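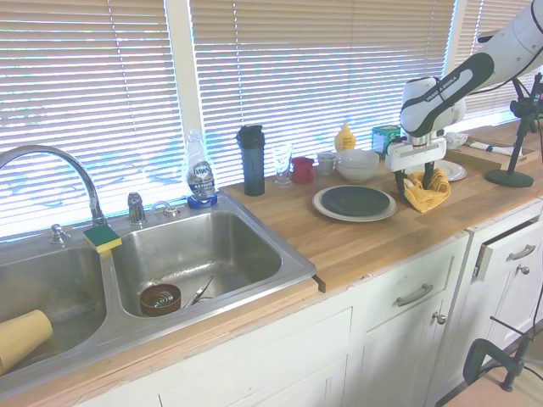
Arm over the counter at Heststead, yellow cloth in the gripper. Tuesday, before I'd touched anything.

Right. The Heststead cell again. I got called out for "drift", which in my experience means somebody moved something and would like it to be the software.

For anyone new: I look after the kitchen cell at our Heststead site. One arm, one counter, one sink, tidying-up tasks. The fingers come from Timlow, the scheduling software is Kivi. I have opinions on both.

The Kivi dashboard gave the cell a health score of 199 out of 200. The arm was closing 18 mm to the left of where it thought it was. I'd love to know what the missing point was for.

First check was the arm itself. Brakes off, moved each joint by hand, listened. Nothing gritty, nothing stiff. Ran it to the home pose and back a few times and it landed on the same pencil mark every go. So the arm knows where it is. It's the counter it's wrong about.

Second check, fingers. Timlow say the pads are good for a year. I have never had a year out of a set. These had gone shiny on the inside faces and one screw took a quarter turn before it bit. New pads on, both screws done up with the small torque driver, old pads in the bin so they can't come back.

Cloth is a rotten test for position, by the way. You can be well off and still come up with a handful of it, and the log says "grasp OK". Plates don't forgive you like that. If your pass rate is mostly cloths I don't believe your pass rate.

Then the base. Loosened the clamp, reseated it, tightened it in two passes. It's a wooden worktop, and wood moves with the weather whatever the install guide thinks. The guide says check the clamp every six months. I've put it down as monthly and I expect an argument.

Also re-tied the cable down by the floor so it has some slack at full reach. It was tight enough to twang.

Re-taught the counter from three points. Clinach sell an automatic calibration add-on that is supposed to do this while you have your lunch. We trialled it in November. I had my lunch, came back, and did it by hand.

After all that: 2 mm out at the far end, less than that near the sink. I can live with 2.

Do I think it'll stay there? No. I've put a strip of tape on the worktop beside the base so next time we can see if it has crept.

Kivi score after the repair, since someone will ask – 199.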